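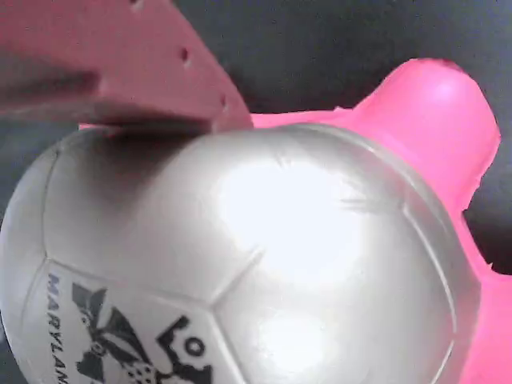
Ticket 197, attachment 1: finger above the ball, wrist camera

Opened by: Ragnvald Strand
Site: Mestcombe
Date: 22 December 2021
Subject: Follower arm lags and drifts during teleoperated demonstrations

Description of the problem

I am recording demonstrations for the toy task (ball and pink toy). I move the leader arm by hand and the follower should copy. In the first episodes it is fine. After that the gripper arrives late and closes too high on the ball. When I correct with my hand, the correction is also late, so I correct too much. The policy will learn this bad movement, therefore I stopped recording at episode 50 of 80.

What I already checked

1. Gripper calibration. Open and closed positions were saved again with the Jireš tool. No change.

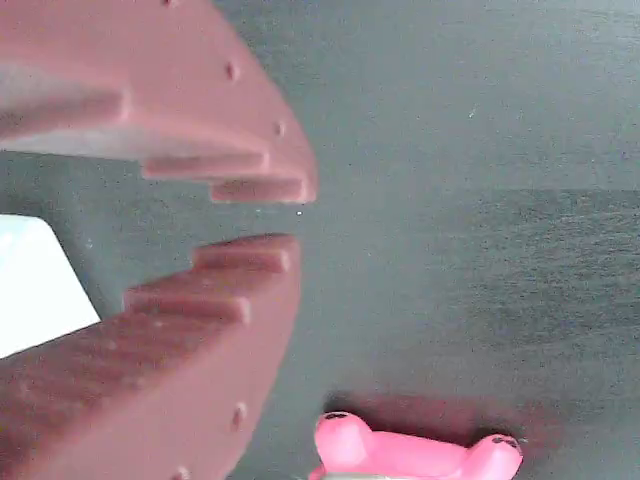
2. Jaw opening. I commanded full open from the leader and compared the value on both sides. The difference was 4 degrees at the start and it became bigger during the session. If I restart the Skonport node, the difference goes back to the first value.

3. Speed. With very slow movements of the leader the error is small. With normal speed it is easy to see, also for a person who does not know the system.

4. Camera delay. I watched the arm directly and did not look at the monitor. The lag is still there, so I do not think it is the video.

Reply from support (Usa)

Thank you for the clear report. Please look at the servo wires while a second person moves the leader through the full range. A wire that is pulled at the joint can give lost packets on the bus. Please also send the Skonport log with the read errors included.
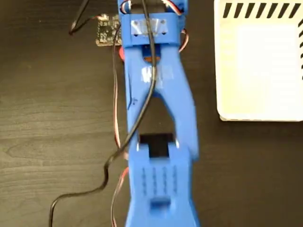 Answer from Ragnvald

We did this test. The read errors come mostly when the elbow is almost straight. I gave the servo wire more slack at this joint and pushed the connector in again. After this I recorded ten short episodes and got two read errors. Before, it was many in every episode.

The drift of the gripper is smaller but not gone. I have two questions:

- Does the node keep old commands in a queue when a read fails? This would explain why a restart helps.
- Can I keep the early episodes, or must I record all of them again?

Status: waiting for support. Log file is uploaded.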